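Bone density scans: what we tell patients before the appointment
Speaker notes, clinic staff morning, 11 Jul 2021

Slide 1
Thank the Varela clinic for the room. Say who I am and that questions are fine at any point. Handout is by the door.

Slide 2. What the scan is
A bone density scan uses two low-dose X-ray beams at different energies. Bone and soft tissue absorb them differently, and the machine works out the mineral content from that. We usually scan the lower spine and one hip. If the hip can't be used, we do the forearm.
Patients mix it up with a bone scan, the one with the injection. Ask the front desk to say "bone density" in full on the phone.

Slide 3. What to bring
Photo ID, insurance card, referral, list of medicines, and the date and place of any earlier scan. Since February we also ask for the implant card if the patient has a hip replacement or metal in the spine.

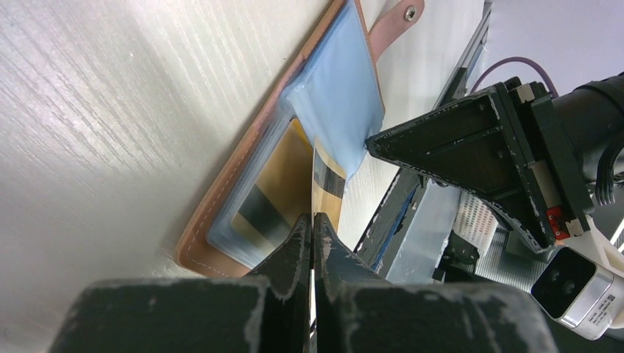
Card holder with plastic sleeve

Ask the room: who has had a patient turn up without a referral? Wait for hands. Then go over the callback form.

Slide 4. Preparation
No calcium tablets for 24 hours before. Normal food is fine. Clothes without zippers or metal buttons, or we give them a gown.
Barium or contrast in the last two weeks: rebook. Same for a nuclear medicine test, check the interval with the radiologist.
Pregnancy question goes to everyone it could apply to, on the phone and again at check-in.

Slide 5. Our numbers
We did 2,104 scans at the Prudov site last year. 80 had to be rebooked. Most of those were calcium or recent contrast, and both are asked about on the booking sheet. Don't read out the whole table.
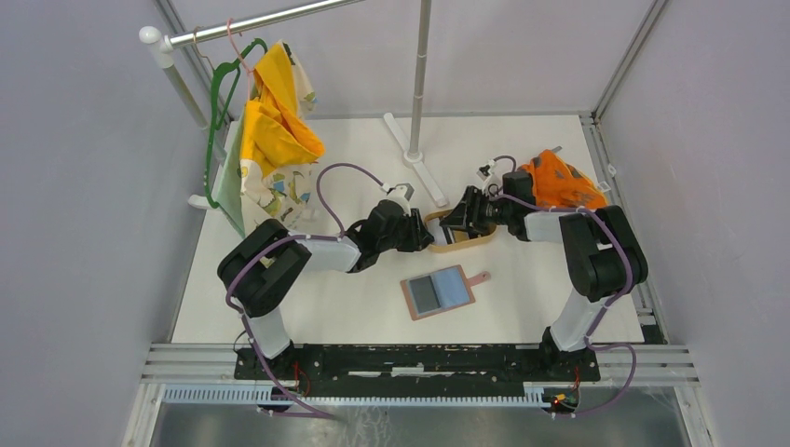

Kumiko Aoki

Slide 6. Reading the result
T-score compares the patient with a healthy young adult. Minus 1 and up is normal. Between minus 1 and minus 2.5 is low bone mass. Minus 2.5 or lower is osteoporosis. Z-score compares with people of the same age, and we use it for younger patients.
Staff at the desk do not give out scores. Refer to the ordering doctor.

Slide 7. Repeat scans
Same machine if at all possible. Results from two different machines can't be compared directly. Usual gap is 2 years, shorter on steroids if the doctor asks for it.

Slide 8
Questions. Booking sheet changes go to Karla Figueroa. Skip the last slide if we are past the hour.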